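Textile swap returns to Sorkasum hall in August

The Sorkasum household textile swap will be back in August, with shawls, bedspreads, blankets and cushions accepted from 9 a.m.

Last year 272 pieces changed hands and 815 were dropped off. What was left over went to the Tondovico op shop, which is still selling it.

Organisers want printed cloth and fringed pieces this time – plain sheets and towels filled too many tables. Items should be washed, folded and free of pins. Each household may bring 2 bags. Entry is by gold coin, and the Casta Street car park will be open.

Florals and leaf patterns were the first to go last year, in any colour.

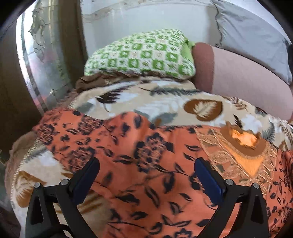

Rimantas Jankauskaitė said the 2-bag limit was fair but he would like the doors to stay open past noon.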